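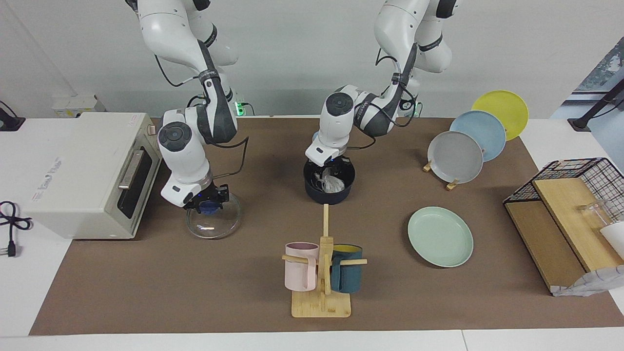
L. Alau

Putting dishes away is a fair test of a two-armed machine. Mugs on a mug tree are the easier half. The handle gives a fixed hook point, the dowel gives a fixed target, and a small colour camera can find both. Glass is harder. A clear bowl returns glare from the rim and little else, so grip height has to be set by touch or by a stored model.

Bags are worse. A crumpled clear plastic bag in a dark pot has no stable shape, and the fingers must go in past the wall without catching it. Take bags out by hand before any automated run.

Tips for a bench at home or in the shop:

Use a matte mat in one plain colour.
Stand plates upright in a rack — flat plates leave no room for a lower finger.
Keep cloths off the mat unless folding is the task.
Coil appliance cords outside the reach of both arms.

My log for August has 797 attempts at mixed dishes, 663 of them completed. Most failures were glass or film. For now, a tea towel and 2 hands remain faster.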